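The Long Way Round to Hanging Up a Glove

Robots & Work
A small French firm pays people to do household chores through a pair of robot arms. The chores are dull, and the firm would like them to stay that way.

By Fabrice Tanguy

Clotilde Mallet has hung up gloves all morning and has not touched one of them since breakfast. She sits on a kitchen stool with a handle in each fist, and when her hands move, two arms on a bench move with them. If she squeezes, a gripper closes. If she lets go too soon, the glove drops and she starts again.

Mallet used to do alterations for a dry cleaner. Since April she has worked for Lelier, a company of robot trainers that takes up the ground floor of a former seed merchant's at Plulcombe. Her job title is demonstrator. She does a task through the robot, the machine records what its joints and cameras went through while she did it, and the recording goes into a pile with all the others. When the pile is big enough, a program is trained on it and the arms are asked to try the task alone.

The idea is not new and the people at Lelier don't claim it is. Factory robots have been taught by having someone take hold of the arm and push it through the movement for decades. That works well when the part always arrives in the same place. It works badly with laundry.

"A car door is a car door," says Sylvain Caron, who runs the demonstration rooms. "A glove is a different shape every time you put it down."

The glove task is part of a project called Zasadico, which covers chores with cloth in them. The written instruction for it takes up less than half a page. Pick up a glove. Hang it by the cuff from one of the clips. Do the next one. When the gloves are up, take them down and lay them out again, differently. The taking down is recorded too, and counts as a separate task.

Lelier wants 3,649 good recordings for the hanging half alone. A good recording is one where the glove ends up held by a clip and stays there after the gripper has let go. Demonstrators are allowed to fumble, and a fumble that gets put right is kept, as the program needs to see how a person gets out of trouble. What gets thrown away is anything where the demonstrator gives up, or reaches in with her own hand.
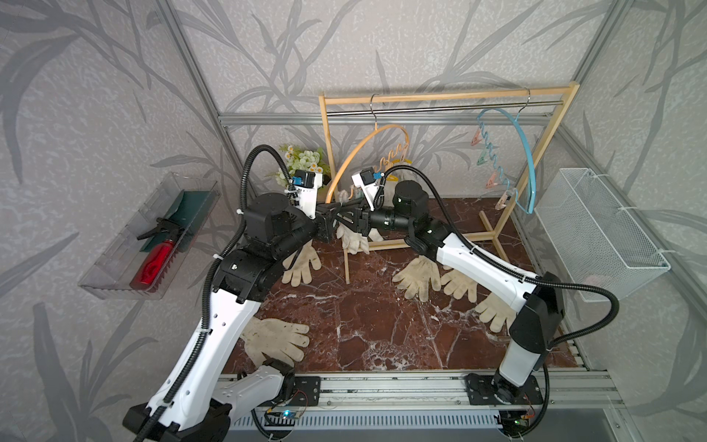

Gloves laid out on the Zasadico bench, with the clip hangers behind. Each arm carries its own wrist camera.

The clips are the hard part. To open one takes a firm pinch, and the clip is hanging on a chain, so it swings away as soon as it is nudged. A person steadies it with a spare finger without thinking. The arms have no spare fingers, so one gripper has to hold the clip open while the other brings the cuff up into it. Mallet found her own way of doing this in her second week. She comes at the clip from below and lets the chain take up its slack before she squeezes.

Marcelle Renaud, who works the afternoon shift on the same bench, does it from the side. Both methods go into the data. For a while there was an argument about whether they should.

"The engineers wanted us all to do it the same," Renaud says. "I said, then you'd better come and do it yourselves. One of them did. He lasted until lunch."

The argument was settled by testing. A program trained only on Mallet's recordings did well until the hanger was moved along the rod, and then it did badly. With Renaud's added it was slower but coped with more. Caron now asks demonstrators to work in whatever way suits them, as long as they stick to it through a session.

A session is 4 hours with a break in the middle. The handles weigh very little, but holding them up is tiring, and the first thing new people complain of is their shoulders. The second is the lack of feeling. Nothing comes back through the handles when the gripper touches something. Demonstrators learn to judge a grip by eye, from the way the knit bunches up.

"You watch the knit," Mallet says. "If it goes tight between the fingers, you've got it. I stopped missing the feeling after a month or so. Then I went home and hung out my own washing and it felt very strange."

Her best day so far is 485 recordings, counting both halves of the task. She does not recommend it. Most days she stops well short of that, and Caron would sooner she did, having found that the recordings made late in a rushed session are the ones that get thrown out at checking.

Checking is done by Timothée Guérin, who came to Lelier from a school for sound technicians. He watches the recordings at several times normal speed and marks where each attempt begins and ends. He can tell the demonstrators apart by how the arms move. Mallet's wait a moment before closing. Renaud's go straight in.

Guérin also looks after the bench, and the bench is changed often. The flowers come and go. The hangers are swapped left for right. Gloves that have picked up grey smudges are left in alongside cleaner ones, so that the program does not come to depend on a particular look. On Friday the whole top is cleared and the next week's layout is put out from a printed sheet, which he draws up himself and which, he says, is the only part of the job his mother understands.

How well does it work? On the morning I visited, Caron set the arms going by themselves. The first glove went up at the second try. The next was picked up by the thumb, turned, put down, picked up by the cuff and hung. The third was dropped behind the rack, and the arms went on reaching for the place where it had been until Caron pressed stop.

He was not troubled by this. The program he was running had been trained on 425 recordings, a small part of what is planned, and it had been shown very few gloves going astray behind the rack. He made a note to ask for more of those.

Lelier's customer for Zasadico is Pichon, a firm that runs laundries for hospitals and hotels. Pichon does not need gloves hung from clips. What it wants is arms that can take hold of one soft thing in a heap of soft things and put it somewhere in particular, and the gloves are a cheap way of practising. Caron thinks towels will come next, and after towels, fitted sheets. Mallet has told him she would like to be on holiday for the fitted sheets.

By a quarter to one she had the handles back. She hung one glove, then a second, and lost the third when the clip swung. She lowered both arms, waited for the chain to stop moving, and went in again from below.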